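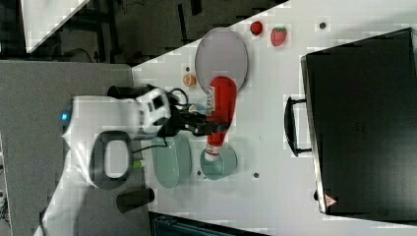 Zotberg Play Kitchen Table Set

A pretend food set for nurseries, playgroups and homes. It contains toy fruit, small bowls, oval plates and a ketchup bottle, and everything fits on one small table. The set has 19 pieces and comes from Zotberg, a small maker of play goods in Trolinton. 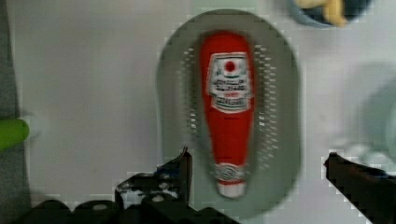

Children like a set more when they can sort it and carry it about. All the dishes are light enough for a small hand, and they are easy to stack after play. The grey oval colander is long enough to take the red ketchup bottle lying down, so it is also good for tidying.

Weight of the full set: 800 g. Dishes may be washed by hand in warm water – please do not use a dishwasher.
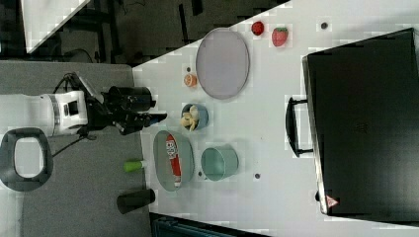 Can I buy single pieces if one is lost?
Single pieces are sold by our partner shop Rotich, and most of them are in stock all year.

The soft bottle should be wiped with a damp cloth and left to dry in the air. It has no small loose parts. If you already own the Gavon toy cooker, the plates and bowls will fit on its shelf – we have tried this ourselves. 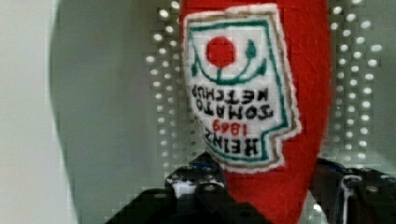
Soft ketchup bottle with embroidered label and green vine.

Delivery takes up to 11 working days.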